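The Part of the Open Day I Would Keep

Most robot demonstrations are built around a clean table. There is one red block and one blue block, the arm puts one on top of the other, and people clap. I have been to enough of these that I nearly skipped the open day at Vatik this year. I am glad I went, and I think other companies should copy what they did.

Vatik shares a building with Mathur, a parts supplier, on the edge of the Jinow business park. The open day cost nothing and the sign-in sheet was already on its 21st page when I got there. The first hall had what you would expect, with banners, coffee and a screen playing a film about the future of work. I watched 2 minutes of it and moved on to the back, where an arm was working at the shelves the staff keep their own supplies on.

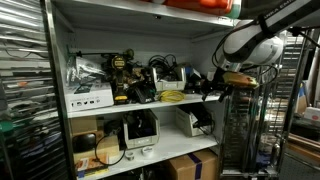 The arm at the supply shelves, with a drill, cables and boxes within reach.

Anyone who has kept a garage or a stockroom knows shelves like these. There is a drill standing next to a heap of battery packs. There are cables draped over a bin, and rolls of tape left out where the last person put them down. No one had tidied up for company, and I respected that more than anything on the banners.

My view is that a demonstration should be allowed to look difficult. When a company clears everything away, the public learns the wrong thing. People go home believing that the hard part is moving the arm, and that the rest will be done by next year. Then a warehouse manager buys a system on the strength of a film and finds out that his stock does not come as blocks. I worked in distribution for a long time. At one site we were sold a sorting line from a firm called Brillosik that was shown to us with 400 cartons, all the same size. We did not have 400 cartons of the same size in the whole building.

The bin work made the same point at closer range. A bin is harder than a shelf in some ways. Things lie on top of each other, and a cord that starts at one item can end up under three more. 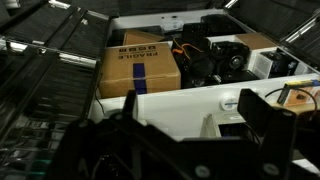
View from the gripper into the bin. The box marked FRAGILE is on the left.

I stood there longer than I had planned to. It is a slow thing to watch, and a family near me left after 4 minutes, which is their right. A child wants to see something happen. But the adults who vote on training budgets, or sign purchase orders, or worry about their jobs, ought to see the slow version. It gives a fair idea of the work.

There is an argument on the other side. A company has to sell, and a visitor who sees an arm facing a crowded shelf may decide the whole business is not ready. Some of them will. I would still take that over the other kind of surprise, the one that comes after the contract is signed.

I do have one complaint. There was no sheet anywhere saying what the arm can handle today and what it can't. One printed page would have done it. If Vatik holds another open day in November, I hope they print that page and leave the shelves alone.

Contact | Copyright 2019 | Back to top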